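**Ticket 2773: Urio mount drifts east during long exposures**

Status: open, then closed, then open again
Opened: Feb 22, 2022
Equipment: Urio equatorial mount, Stadik guide camera, Platimow capture software
Target: faint irregular galaxy, the kind that looks like a thumbprint on the lens until you stack enough frames

**Problem as reported**

Stars come out as short dashes in anything longer than a minute. Guiding claims to be perfect. The graph is flat, the little light is green, and every star in the field is shaped like a grain of rice.

**Log**

*Entry 1.* Redid polar alignment. It was off by a bit, as it always is when I check it and never is when I don't. Rice persists.

*Entry 2.* Swapped the guide camera cable. The new cable is longer and catches on the tripod leg. Dashes now have a small hook at one end, so I put the old cable back.

*Entry 3.* Updated Platimow. The update moved the calibration button and forgot my site location, placing me in the ocean. Re-entered coordinates, recalibrated, shot 39 frames. Kept none.

*Entry 4.* Wrote to Fovinel, who sold me the mount. Their reply asked whether I had tried it on a clear night.

*Entry 5.* Turned guiding off completely to see how bad it could get. Same drift, same direction, slightly rounder stars. So the guide scope and the main scope are looking at different skies, and the guider has been faithfully tracking the wrong one. Flexure, in other words. Should have been entry 1.

*Entry 6.* Tightened the guide scope rings. Tightened the dovetail. Found one screw on the focuser bracket that turned with a fingernail. This is the same bracket I took apart in December to "tidy up."

**Test after tightening**

Seven exposures of five minutes each, pointing east of the meridian. Round stars in all of them. Closed the ticket and felt good about it for one evening.

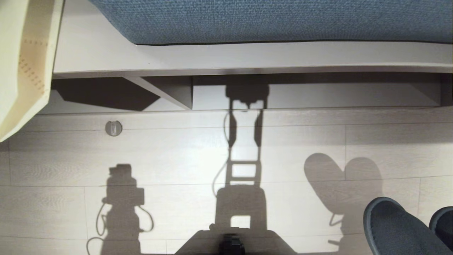

West of the meridian the drift comes back, smaller, and always after the flip. My guess is the tube sagging in its saddle once the weight hangs the other way. A cushioned platform makes a fair comparison: the blue cushion rests along a long flat board, with slanted panels running down from underneath. My saddle is two short clamps and optimism. A longer dovetail plate would spread the load the way that board does.

**Next steps**

- Order the longer plate (Fovinel lists it as part 376, "ships soon")
- Add a second ring to the guide scope
- Repeat the test on both sides of the meridian with the same star in the center
- Leave the focuser bracket alone

Workaround until then: image the galaxy only while it is in the east and go to bed at the flip. Ticket stays open pending plate.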